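Slide 1: Hello!
Say hi, thank the Sendemau crew for the coffee. I started my food blog at a tiny kitchen table and I still can't believe 285 of you came to hear about it!

Slide 2: The first year
216 posts, most of them soup. Tell the Candano story (burned onions, posted anyway, nearly 800 comments by October). Pause for laughs.

Slide 3: Write like you cook
Read the Kütt dumpling intro out loud, old version first, then the new one. The new one is so much shorter and you can smell the butter!
Ask: who here reads their drafts aloud?

Slide 4: Play with it
Move your paragraphs around. Start with the sauce, start with your grandma, try the ending first. I love this part, don't rush it.
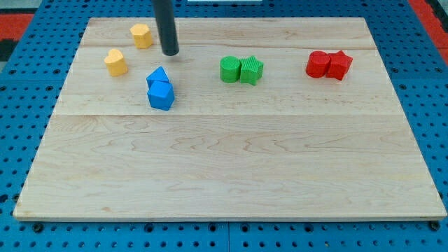 Slide 5: Questions
Mention the Hatus potluck sign-up by the door. Bring a dish, bring the recipe, come find me!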